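Review: Horar Hand-Held Gripper, Two-Finger Model

Prepared by the equipment review desk, Hawthorne Laboratory, Nultville

The Horar is a hand-held gripper with a camera mounted above the fingers. The operator carries it through a task, and the recorded motion is later used to train a robot arm. Our laboratory compared it with the Ruturgate, which we have used for the past 2 years, over a trial that began in August and covered 400 recorded runs. Both tools were tested on the same tabletop tasks by the same operators.

Handling

The Horar is the lighter of the two and can be used for a full morning session without undue strain on the wrist. The trigger has a long, even pull, and the fingers close at the same rate on both sides. Operators who were used to the Ruturgate needed several runs to adjust, as the Horar responds sooner at the start of the pull. The handle is slightly thick for small hands. The supplier offers no narrower version at present.

Finger pads

The pads are flat, black and block-shaped. They hold boxes, cups and blocks securely. Results with thin rods were less consistent. Wire stands and hangers tended to turn between the pads when lifted by a single rod, and operators had to take hold closer to the point of balance. The Ruturgate, whose pads have a shallow groove, performed better on these items.
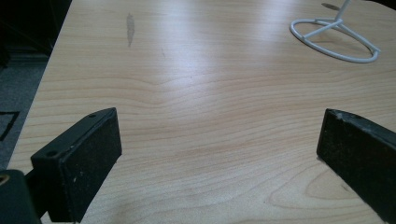 Wear should be considered before purchase. Pads in regular use become scuffed near the tips, and their faces collect dust, so we recommend wiping them at the start of each session. A replacement set takes 4 minutes to fit. The supplied driver is adequate, although the screws are small and easily dropped.

Camera

The view takes in both fingers and a good width of the table beyond them, and this made it simple to check the approach to an object during playback. Glare on glossy tabletops remains a weakness. Fixed exposure gave more even recordings than the automatic setting, and we advise choosing it before work begins. The Ruturgate camera handles bright surfaces better but has a narrower view, and objects near the edge of the work area were often lost from its recordings.

Software

Setup required 3 attempts on our first computer and one on the second. The manual does not mention that the camera must be connected before the program is opened. Once running, the program was stable, and files were saved under clear names.

Recommendation

The Horar is suitable for laboratories that work mainly with solid household objects and need a wide view of the table. Groups that handle wire goods or other thin items should ask for grooved pads or consider the Ruturgate. Our laboratory will keep both tools in service, with the Horar assigned to general tabletop recording.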